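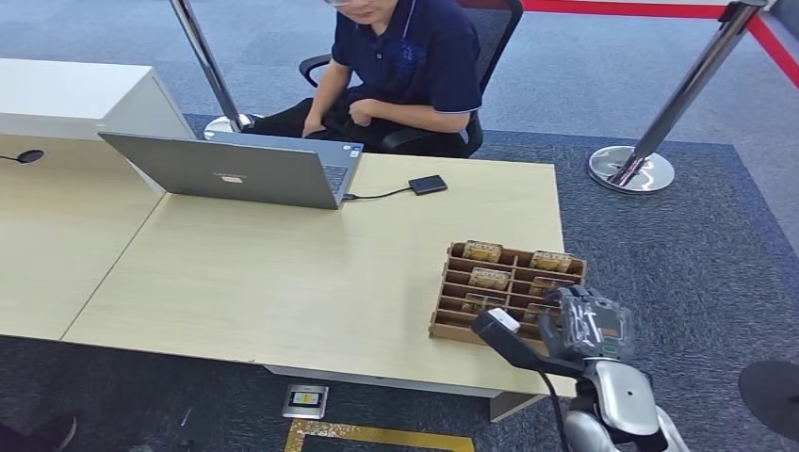

Brarkside sells and refits used office furniture. Desks mostly, chairs, cabinets, the little trays and bits that go in and on them. We started with 2 desks out of a closed-down insurance office in Ludcombe and a van that wasn't ours. Now it's 16 of us in one long building and more desks than we'd like to think about. The kind of setup we do all day long is a couple of light wood desks pushed together so they make one big surface, white cabinet behind, a black mesh-back chair with arms, room for a laptop and whatever's plugged into it. Nothing fancy. A cardboard tray with dividers on the corner for small packets, if you're a small packets kind of person. We are.

What we do

Buy desks from offices that are moving, shrinking or closing. Clean them, fix them, match them up. Sell them on to people who need a place to work and don't want to pay new prices. Also:

Clear-outs (whole floors, single rooms, that one storage closet)
Layout help, on paper or in person
Chair repairs, arms and wheels and gas lifts
Cabinets, with keys where we can find keys
Small parts by mail, see below

We don't do beds. People ask. We don't do kitchens either, except tables.

How it started

Said Fahmy was running deliveries for a stationery place that went under and left him with a shelf full of drawer dividers. Tried to sell the dividers. Everybody wanted to know where the drawers were. So he went and found some drawers. That was the first year, more or less. The second year was mostly learning what veneer does when you leave it in a damp garage. We rented the front half of the Ludcombe building that June and got the back half when the tire people moved out.

Said still does the buying and still answers the phone before 9 if you call then. He'll want to know the height of your ceiling for some reason. Just tell him.

The Nair desk

Our own line, sort of. Nair is what we call the desks we rebuild from mixed parts, a top from one maker and legs from another. Pale tops, straight edges, one cable hole, and they join up square or on an angle so you can wrap them round a corner. We've sold 589 of them. The first few wobbled and we took those back and did them again, no charge. If you have an early one and it wobbles, same deal still applies, bring it in or call and we'll come get it.

Sizes change with what comes in so please measure and send us the numbers. Width of the wall, where the outlets are, which way the door swings. The door one matters more than you'd think.

Small parts by mail

Cable hole covers, chair wheels, shelf pins, drawer runners, felt feet, screws in odd lengths. Everything goes out in small packets and gets sorted upright in divided trays so we can see what's what. Orders in by noon go out same day unless it's been one of those days. Not sure what part you need? Send a picture and something next to it for scale, a coin is fine. We'd rather look at ten pictures than mail you the wrong runner twice.

No minimum order. One screw is an order. Postage will cost more then the screw but that's up to you.

Where things go

Desks we can't save get taken apart. Good tops become shelves. Legs go in the legs pile. The rest goes to Leltley, the yard across the road, who take the metal and chip the wood. We try to keep that pile small and some months we manage it.

Schools and clubs get first pick of anything with a scratched top, cost of delivery only. Get on the list early, it goes quick before the fall.

Working here

Mostly lifting, sanding, and moving things you moved yesterday. Some desk work, stock lists and quotes and invoices. Everyone picks their own chair from what's in. If a customer wants to buy your chair you're allowed to say no.

We're not hiring right this minute but leave a note at the front desk and we do keep them.

Visiting

Front half is the showroom, back half is the workshop, please don't wander into the back half without somebody. Parking on the left side. The ramp is round by the loading door, ring the bell and we'll open up. Bring your measurments. Bring a car bigger than you think, or let us deliver, free inside Ludcombe and a flat fee past that.

Cash or card. 9 months guarantee on anything that rolls, tilts or locks.

Page last updated May 16, 2021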